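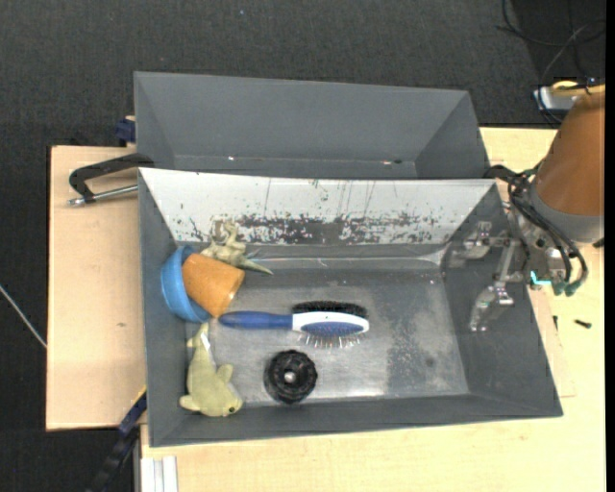

Ibrahim 问的是 Gelari 车身的 Kivholm 双座车，地板原来有没有上漆，我想从这个问题开始回答。按我看过的三辆车，座椅下面的铝地板出厂的时候没有上漆，只有传动轴通道的两侧喷了一层薄薄的黑色。没有上漆的铝，放了很多年以后是什么样子，用文字很难说清楚，所以请看前面那只灰箱子的底：灰色的，磨得旧了，有擦痕，有像云一样的斑，有的地方反光很强，靠右边还有一片斑斑点点。我不知道那只箱子是什么材料，只说表面的样子。我的车把地毯和沥青垫拿掉以后，地板看上去和它很接近。如果您的地板也是这个样子，请先不要打磨。

各位好，我是 Kyung-tae Yeom，在这个邮件列表里读了很久，写得不多。中文不是我的母语，有些零件的名称我是从手册的译本里学来的，可能和大家平常的叫法不一样。如果哪一个词看不懂，请直接问我，我可以再画一张草图。

先说清楚我看过的是哪三辆。第一辆是我自己的，后期车，右驾，六年前买进，当时地毯还是原装的。第二辆是 Mal-soon Um 女士的，早期车，左驾，一直停在干燥的车库里，很少开。第三辆在 Wilton 的一家修理厂，正在等车门铰链，厂里的人很客气，让我趴在下面看了整整一个下午。三辆车的地板做法有相同的地方，也有不同的地方，下面我分开写。

一、地板的材料和铆接

三辆车的地板都是左右两块，中间是通道。左右两块铝板的前端折起来，和脚坑的斜板搭在一起，用实心铆钉固定。后端压在座椅后面的横梁上。早期车（Um 女士的）铆钉间距比较密，而且不太均匀，看得出来是人用眼睛定的位置。后期车的间距很整齐，我想当时他们已经有了模板。Wilton 那辆介于两者之间：左边整齐，右边不整齐。我问修理厂的师傅是不是以前换过右边，他拿灯照了很久，说铆钉头的形状两边一样，他认为没有换过。

这一点对 Ibrahim 有关系。您在信里说右侧铆钉“乱”，担心是事故以后修的。只凭这一条，我觉得不能得出这个结论。请您再看两个地方：第一是脚坑斜板和地板的搭接，原厂的做法是斜板在上，地板在下；第二是横梁下面有没有第二排孔。如果有旧孔而没有铆钉，那么地板多半被拆下来过。

二、防腐和隔音

铝板和钢横梁之间，原厂垫了一层浸过油的布带。这个布带现在一般都变成了黑色的硬壳，用手一碰就碎。很多人以为它是密封胶，用溶剂去擦，擦不掉，就用砂轮。请不要用砂轮。我的办法是用木头削成的刮片，慢慢地推，一个晚上推完一侧。速度很慢，但是铝板上不会留下新的沟。

沥青垫是另外一回事。它贴在铝板上面，在地毯下面。早期车只在脚的位置贴，后期车从脚坑一直贴到座椅滑轨。Ah-rin Son 小姐去年在列表里说她的车连座椅下面也有，我后来请她发来了尺寸，形状和手册里的图对不上，她自己也认为是后来的车主加的。沥青垫用热风枪加热到发软，可以整片揭起来。温度太高它会化在铝板上，这个错误我在左侧犯过一次，清理用了三天。

揭下来的沥青垫请不要马上扔掉。反面常常有粉笔或者蜡笔写的字。我的车右侧反面写着一个车身编号和一个字母，编号和铭牌相符，字母的意思我到现在也不明白。

三、清洁，还是保留

在这个问题上列表里有两种意见，我都尊重。一种意见认为，既然拆开了，就应该把铝板擦亮，涂上透明的保护层，以后容易检查。另一种意见认为旧的表面是车的一部分，擦掉以后就没有了。我以前是第一种，现在偏向第二种。原因是我在右侧擦了一块手掌大小的地方，擦完以后看见原来有很细的划线，是当时工人给座椅滑轨定位用的，而在我擦过的地方，这条线断了。线很浅，只有灯光从侧面来的时候才看得见。

所以我的建议是：先用清水加一点中性肥皂，用软布，不要用钢丝绒。晾干以后，晚上关掉顶灯，拿一只手电筒贴着地板照过去，拍照，然后再决定。如果有白色的粉末，那是腐蚀，必须处理；如果只是发灰、有斑，不影响强度，可以留着。腐蚀最常见的位置是横梁前面的那一条，雨水从车门下面进来以后停在那里。请在那里用小锤子的木柄轻轻地敲，听声音。声音闷的地方要拆开看。

另外，排水孔请一定通一通。每侧一个，在最低的角上，原厂配橡胶塞。许多车的塞子被地毯胶粘住了，车主甚至不知道有孔。

四、关于产量和编号

Ibrahim 的信里还问到编号为什么比车多。这个问题 Yolanda Campos 女士整理过 Gelari 的车身登记簿，我把她告诉我的写在这里，如果有错误，是我理解的错误。Kivholm 给这个型号留了 103 个底盘号，最后做成整车的是 87 辆。中间的差别，一部分是底盘做好以后没有送到 Gelari，拆了当备件；一部分是号码打在了铭牌上，但是底盘从来没有做。所以编号的数字大，不能说明总产量大，也不能说明那辆车一定是最后几辆。登记簿是按送到车身厂的顺序写的，和底盘号的顺序不一样。

有人拿编号来计算生产日期，我认为不可靠。比较可靠的是玻璃上的标记和仪表背面的日期章，两个放在一起看。我的车仪表背面盖的是 April，玻璃要更早一些，登记簿上送到车身厂的时间在两者之间，这样就合理了。

五、化油器

这一点不在地板的题目里，但是您问了，我就一起写。您说冷车正常，热车在低速的时候发抖，换了主量孔没有用。您换的是 125，这个数和手册一致，我的车也是 125，所以我不会在主量孔上继续找。请先检查两个化油器之间的平衡杆。那根杆的球头容易磨损，磨损以后怠速时看起来同步，一加油门，后面那一个就晚一点。检查的方法：熄火，用两个手指捏住杆，前后推，如果能感觉到空隙，就换球头。球头是标准件，Son 这家店有货，写信给他们说明是铜的还是钢的，两种都装得上，但是铜的一副大概只能用几个夏天。

如果球头没有问题，再看进气歧管下面的隔热垫。原厂隔热垫是两层的，有些翻新的车只装了一层。一层的时候，热车以后浮子室里的汽油太热，症状和您写的很像。我没有看到您的车，不敢说一定是这样。

六、我想请大家帮忙的

我正在把三辆车地板的做法整理成一份对照表，表里有铆钉间距、沥青垫的形状、排水孔的位置和通道的漆。三辆车太少了，早期和后期的界线在哪里，我现在说不出来。如果您的车最近要拆座椅，请量一下下面几处：

脚坑斜板下沿到第一颗铆钉的距离，左右都量。
座椅滑轨前孔到横梁的距离。
通道两侧黑漆的上沿高度。有的车漆到地毯卡条为止，有的车一直漆到顶。
排水孔的直径，以及塞子是平头还是圆头。

尺子请用同一把，左右不要换。我自己第一次量的时候换了尺子，左右差了两毫米，高兴了半天，以为发现了什么，后来才知道是尺子的头磨短了。

照片发给我个人邮箱就可以，太大的附件列表服务器会退回来。请在邮件标题里写上底盘号的最后两位和左驾或者右驾，不想公开底盘号的车友写“早期”或者“后期”也可以，我在表里不会写车主的名字。

还有一件小事。上次我在列表里把“横梁”写成了“大梁”，Campos 女士提醒我这两个词不是一个东西，这辆车的大梁是纵向的那两根。谢谢她。那封信里凡是写“座椅后面的大梁”的，请都读成“座椅后面的横梁”。

Ibrahim，您的地板照片我看了，左侧没有看到白色粉末，右侧光线太暗，看不清楚。方便的话请再拍一张右侧后角的，手电筒放低一点。另外请告诉我，您的沥青垫是不是到滑轨为止。

祝各位顺利。

Kyung-tae Yeom
Kivholm 双座，Gelari 车身，后期，右驾

----- 原邮件 -----
发件人：Ibrahim Omoregie
日期：2024年8月13日 星期二
主题：地板要不要重新漆？还有编号和热车发抖的问题

大家好：

我春天买的那辆 Kivholm 终于运到了，上个周末把座椅和地毯都拿了出来。总的来说比我担心的好，车门下面没有洞，脚坑也结实。可是地板让我拿不定主意。卖家说原厂是全部喷黑的，后来被人洗掉了。我看了看，只有通道旁边有黑漆，地板本身是光的铝，灰灰的，有不少擦痕和斑，摸上去还算平。我打算全部打磨以后喷黑漆，但是一位朋友劝我先到列表里问一声。

另外右侧的铆钉比左侧乱，间距忽大忽小。是不是以前撞过？车的右前翼子板换过，这个卖家承认了，地板他说没有动过。

第二个问题是编号。我的底盘号比较靠后，可是我在一本旧杂志上看到的总产量比这个号还小。是杂志写错了，还是我的铭牌有问题？我花了不少钱，有一点不放心。哪位有车身厂的资料，请帮我查一下，底盘号我可以私下发。

第三个问题，冷车启动很好，怠速也稳，跑二十分钟以后在低速发抖，踩深一点就没有了。主量孔我换成了手册上的 125，没有变化。火花塞颜色正常，点火也调过。下一步应该看哪里？

照片放在我的相册里，左侧比较清楚，右侧是晚上拍的，不太好。

先谢谢各位。

Ibrahim

----- 原邮件结束 -----

又及：刚才写完以后，我又去车库看了一次自己那辆车的通道。左边黑漆的上沿比右边高一指。以前我没有注意到。所以上面第三项请大家左右都量，不要只量一边。

又及二：Um 女士来信说，她的车排水孔的塞子是圆头的，但是其中一个是她父亲换过的，用的是什么车上的塞子她不记得了。对照表里她那一行我先空着。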